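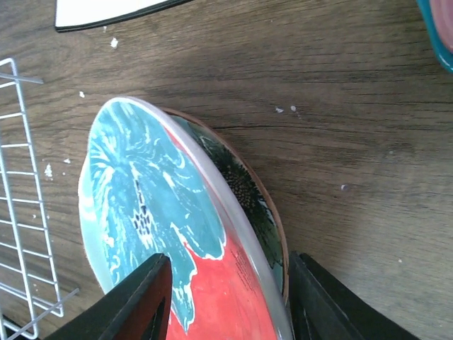
*Plate with a painted teal-blue flower*

## Bank cut our line of credit at renewal, never missed a payment

**Sewwandi Ekanayake**

Hello everyone, first time posting, so please bear with me if this runs on a bit. My sister and I have a homewares shop and we've had a revolving line of credit with Ultley for as long as we've been open. We draw on it when we order stock for the holidays and pay it back in the new year. We have never been late, not once.

On Tuesday the renewal papers came and the limit is half what it was. There's also an "unused commitment fee" of $884 for last year, plus $290 for "documentation," and I don't remember either one from before (though I'll admit I didn't read the old agreement as closely as I should have).

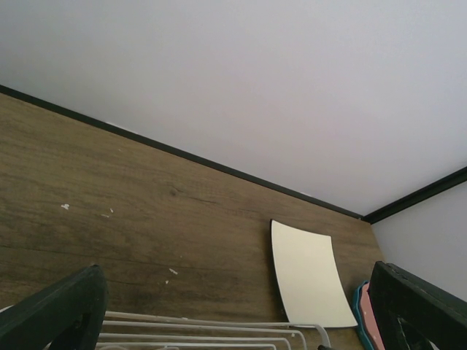 When I called, the lady was very kind but all she could tell me was that the bank is "reviewing its exposure to retail." Can they really do this to a customer who pays on time? And should I sign now and argue later, or hold off? The old line runs out at the end of July and I'd hate to be left with nothing going into fall.

**Wilmer Ríos**

Oh, I'm sorry, that's a rotten letter to get when you've done everything right! We went through nearly the same thing at my shop. Yes, they generally can. A renewal is a new decision, and the bank can look at the whole industry and decide it has lent enough there, however good your own record is.

The fees are another matter. Dig out the old agreement and look for the unused fee. If it's in there, you probably owe it, but check the math, because it should be charged only on the part you didn't draw. If it isn't in there, ask in writing which clause they're relying on. I'd also ask them to waive the documentation charge. Mine did, after 2 phone calls and a fair amount of patience on both sides.

Please don't sign just yet. Ask for a short extension on the old terms while you talk, and get that in writing too. Send them your last 2 years of statements and a month-by-month cash forecast that shows when you draw and when you pay back. And do go see another lender in the meantime, a credit union if you have one nearby.

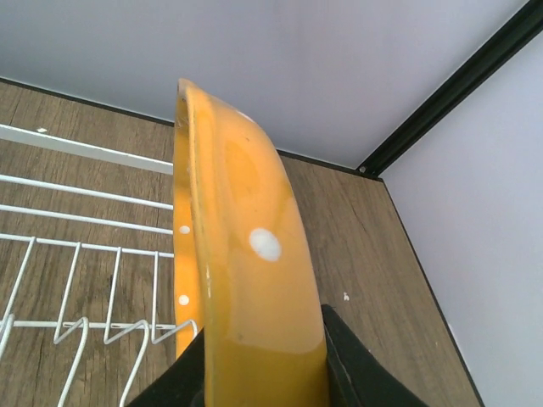 **Rangi Merrick**

Wilmer's covered most of it. I'd add that you should read the new agreement for a "payable on demand" line and for any covenants, like a minimum cash balance. A smaller limit you can live with, but a covenant you trip every November is a real headache. Ask about a seasonal increase too. Some banks will keep the base limit low and raise it for the fall.

**Tahsin Sivakumar**

just switch banks, they're all doing this to shops now 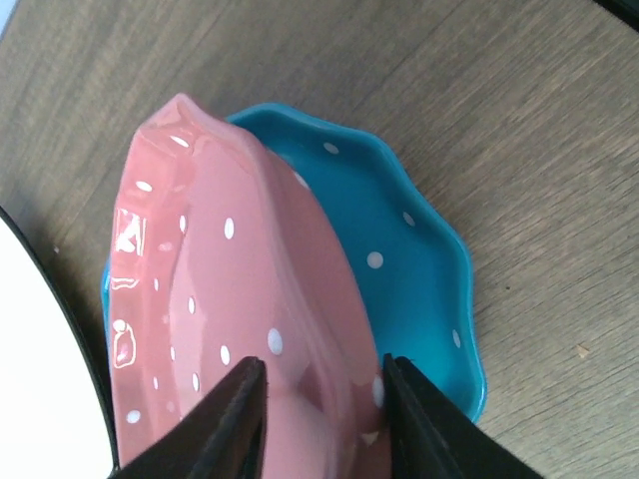
*Pink polka-dot dish on a teal-blue plate*

**Sewwandi Ekanayake**

Thank you all so much, I feel a lot calmer. Found the old agreement in a drawer and the unused fee is in there, on page nine, so that one's on me. The documentation charge isn't, and I've written to ask about it. I've asked for the extension as well and will let you know what they say.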